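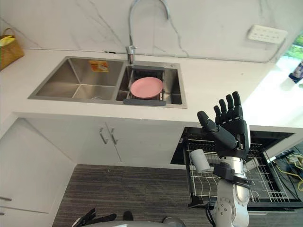

About Seveo

Seveo supplies and installs sinks, faucets and drainer inserts for small domestic kitchens. The company was formed when the sink workshop Hughes merged with the fitting firm Vutus. Both names remain in use on older invoices and on spare parts labels.

What we supply

Most of our orders are for stainless steel double-basin sinks set into a white counter. The standard layout has a larger left basin for washing and a smaller right basin for draining. A tall faucet with a high arched spout is mounted between the two so that it can serve either side. The layout can be reversed on request.

The right basin takes a metal rod rack that rests across the rim. Plates can be left on it to drain into the basin, and the counter stays clear. The rack lifts out for cleaning. Replacement racks are held in stock in 4 sizes.

Backsplashes are offered in plain white and in a marble-effect finish with gray veining. Outlet strips on the backsplash are outside our scope and must be fitted by a licensed electrician. Please have the position marked before we measure.

How we work

A fitter visits to measure the cabinets, the counter depth and the distance to the window wall. A drawing follows within 9 working days. Installation normally takes one day where the existing drain is reused and two where it has to be moved. Customers are asked to empty the cabinet under the sink beforehand. Baskets, bottles and other items on the counter can stay if they are well away from the cutout.

We have completed more than 300 kitchens under the Seveo name. Work is guaranteed for 3 years, including the seal between sink and counter. Scratches to the basin floor from normal use are excluded.

Care products

Descaler and steel cleaner are sold under the Vitenance label and can be ordered with any sink. Do not use chlorine bleach on brushed steel.

The showroom is closed for stocktaking in the second half of December. Orders for spare parts are still accepted by email during that period.

Page last revised April 2019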